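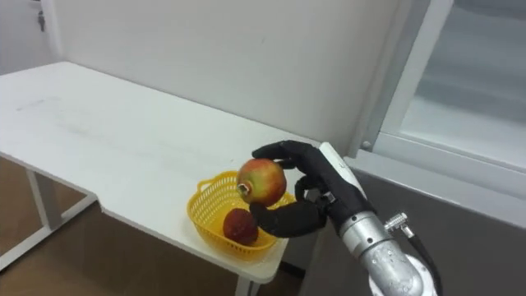

Can you build a fruit-handling robot without being any kind of roboticist? With patience and a spare evening habit, you can get most of the way there, and the last bit is wiring.

I have now put 1,520 lines of code into Grallus, of which I would defend maybe a third. The rest is me arguing with the grip settings. Too little squeeze and a piece of fruit rolls out of the palm. Too much and you are making sauce.

Poonam Gautam, who shares the workshop with me and owns all the good screwdrivers, talked me out of practicing on foam balls back in February. Foam is forgiving, she said, and dinner is not. So we use real fruit from the store, a yellow basket, and the white table, and I keep a tally on the wall calendar. My best streak is 8 clean pickups. My worst is a number I have chosen not to write down.
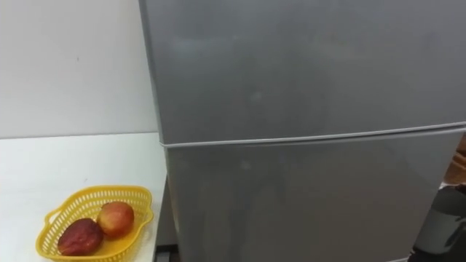 Two in the basket, next to the fridge.

The current headache is the thumb. It closes a hair before the other fingers, so round things get nudged off center before the grip settles. I tried slowing it down in software, which made the whole motion look like it was having second thoughts — Poonam wants to keep it that way for the personality. I want to keep it that way for nothing at all.

Next up is rerouting the cable along the forearm, which I have put off for 6 weekends. I bought the clips, at least. They are in a drawer.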